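Gripper tester wanted at Dredoven, part-time, starting November

Hello! I'm Tamsin Holloway and I run the test bench at Dredoven, where we build the fingers that go on the ends of robot arms. I'm looking for someone to join me for a fixed stretch of work comparing grippers on cloth. If you have patience, decent eyesight and an opinion on folding towels, please read on.

You don't need to have touched a robot before. Two of the best people I've worked with came from a dry cleaner's and a bike shop, and both spotted things in their first week that I'd been walking past for ages. I'll teach you the arm. What I can't easily teach is noticing, and then writing down what you noticed before you've talked yourself out of it.

The job in short

Title: Gripper tester (cloth handling)
Where: our workshop in Brinier, ground floor, step-free from the street
Length: 3 months to begin with, with a fair chance of more
Hours: 4 days a week, and we can talk about which
Start: November
Reports to: me
Extra: £1000 at the end of the contract, on top of your wages, if you see it through to the final write-up

The wage itself depends a bit on experience and I'd sooner discuss it with you early on than leave it to the end, so ask me when you write and I'll tell you the band straight away.

What we're trying to find out

Cloth is a pain. A block stays where you put it and stays the shape it was. A towel slumps, wrinkles, sticks to itself and hides its corners, and a gripper that is brilliant on boxes can make a real mess of one. We have several designs of two-fingered gripper, a few kinds of fingertip to go on them, and a customer who wants to know which combination will pick up a towel by the corner and keep hold of it while the arm does something useful.

At the moment we argue about this a lot. Simone Sales, our mechanical designer, is all for soft rubber caps on the fingertips. Gus Whitfield looks after the controller and reckons you can get most of the way there with plain tips and a better closing force. I've got a foot in each camp (it depends on the cloth, and it depends on who was last in the room). None of us has enough runs under our belts to settle it, which is where you come in.

The plan is 3000 attempts over the contract, all logged the same way, with the same towels and the same starting positions. It sounds like a lot. It goes by quicker than you'd think once the setup behaves itself, and on the days when it doesn't you'll be fixing things with us instead of pressing start.

We use yellow microfibre towels for most of it. Simple reason: the colour stands out nicely on a white table, and that fine loopy knit is awkward enough to tell the grippers apart. Blue painter's tape is the other thing you'll get through plenty of. We wrap the fingers in it, we patch it, we peel it off and start again when a flap has come up. It's cheap and you can swap it in a minute, so it's a handy way to try a different surface before Simone commits to making anything properly.

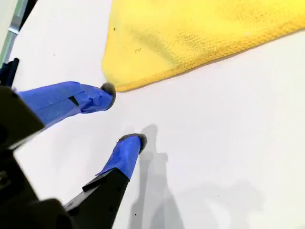 What you'd be doing all day

Mornings usually begin with the bench. You'd wipe down the white surface, check the fingertips are seated and the tape hasn't crept, then run a short warm-up from the script to see that the arm is going where it says it's going. We use a Tekin arm, which is a steady old thing and very forgiving of beginners.

After that you're into runs. You lay the towel out to match the start card, step back behind the line, start the attempt from the keyboard and watch. The arm comes in at an angle towards a corner with the fingers open, and the whole game is where the two tips are in relation to the edge of the cloth when they close. A little high and they shut on nothing. A little low and they shove the towel along the table. You'll get a feel for it surprisingly fast, and I'd like you to guess the outcome in the log before the fingers close, because your guesses going wrong is useful to us as well.

Then you score it. There's a short form with tick boxes and one free-text line, and the free-text line is my favourite part of the whole job. "Missed" is fine. "Upper tip touched the hem, cloth rolled under, lower tip got a fold instead of the corner" is wonderful and I will bring you biscuits.

In the afternoons it's more mixed. Some days we change fingertips and repeat a set. Some days Gus wants to try a new version of Dakness, our own controller software, and you'd run the old and new versions turn and turn about without him telling you which is which. (He finds this very hard. He hovers.) And some days you'll be doing hold tests, which are slower and a bit more peaceful: the towel hangs from the gripper, or hangs by itself and the gripper takes a corner of it, and we see how the pinch copes as the weight of the cloth and the pull from the arm come into play.

Hold tests are the bit where I'd most like a fresh pair of eyes. With a good pinch you want a small tight gather of cloth between the two tips. What we keep debating is how much of it you should have. Take too big a bunch and you've lost your corner, so the next step of the fold is guesswork. Take too little and you're trusting a few fibres. Myrtle Boateng, who does our data, has asked for a note on the size and shape of the gather on every single hold, and I haven't been keeping that up by myself as well as I should. Sorry, Myrtle.

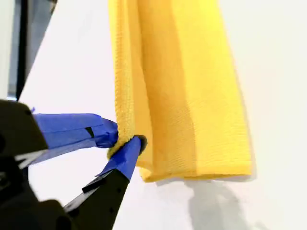
Who I'm hoping to hear from

Someone who can do a repetitive task carefully and stay interested in it. That's the big one! If you knit, sew, fix watches, mark exam papers, paint model railways or do jigsaws of plain sky, tell me about it, I mean it.

Someone who'll say when a run has gone wrong because of something they did. We throw out bad runs all the time, mine included, and it's no drama. A bad run left in the pile causes trouble months later.

Someone happy to type short, clear notes in a spreadsheet. You don't need to code. If you do code a bit, or want to start, Myrtle is very generous with her time and there's plenty of tidying-up scripting to have a go at.

You should be comfortable standing or perching for part of the day. We have a height-adjustable stool at the bench and the keyboard can be moved, and if there's something else that would make the work possible for you then please say so and we'll sort it before you start. Colour vision isn't an issue for the scoring, we can swap the towels for a different shade.

Things that would be nice to have but really don't matter much: any time in a laundry, tailor's, upholstery shop or theatre wardrobe; any experience with a test rig of any sort; a driving licence, for the odd trip to pick up parts.

The less glamorous bits

The workshop is chilly first thing, so bring a jumper. The compressor next door is loud for a few minutes each hour and you do stop hearing it, but I won't pretend it's lovely. Some days the arm will stop for a reason that none of us can find until mid-afternoon. There's also a fair bit of lint. Stray threads and specks on the towels get noted in the log if they're near the corner, then removed with a lint roller between sets, and you will end up wearing most of what comes off.

Safety is taken seriously here and I'm a bore about it. The arm runs at reduced speed for all of this work, there's a stop button within reach of wherever you'd be standing, and hands stay off the table while anything is moving. You'll spend your first few days alongside me and won't run the bench by yourself until we're both happy.

What you get out of it

Your wages and the completion payment, obviously. Lunch is on us when the whole team's in. You'd have your name on the internal report, and on anything we publish from it, same size letters as the rest of us. You'll also leave knowing how to set up and run a robot arm, how to plan a fair comparison between two bits of kit, and how to change a fingertip without dropping the tiny screw (takes practice).

If the contract is extended, the next job on the list is cameras. We'd be comparing where to mount them so that the gripper finds the corner of a crumpled towel as easily as a flat one, and I'd love to have someone on that who already knows all the ways a corner can be missed.

How to apply

No CV needed, though send one if you've got one handy. What I'd really like is an email of a page or less with two things in it:

1. A bit about you and why this sounds like your sort of thing.

2. A description of how you pick up a towel from a table and fold it in half. Try it first and go slowly. Which fingers do you use? Where do they go? What does the cloth do that you didn't ask it to? There isn't a right answer and I don't mind about spelling.

Send it to Shoshana Park in our office, with "gripper tester" in the subject line. She'll write back to everyone, whatever we decide.

If we'd like to meet you, we'll ask you to come in for a couple of paid hours. You'd have a cup of tea with Simone and me, see the bench, and do a short set of practice runs with the log open, starting at 10am so the place has had time to warm up. Bring questions. Bring a friend or support worker too if that helps.

And if you're not sure whether you fit, ring the office and ask for me. I'm usually within shouting distance of the phone and I'm very glad of an excuse to talk about towels.

Tamsin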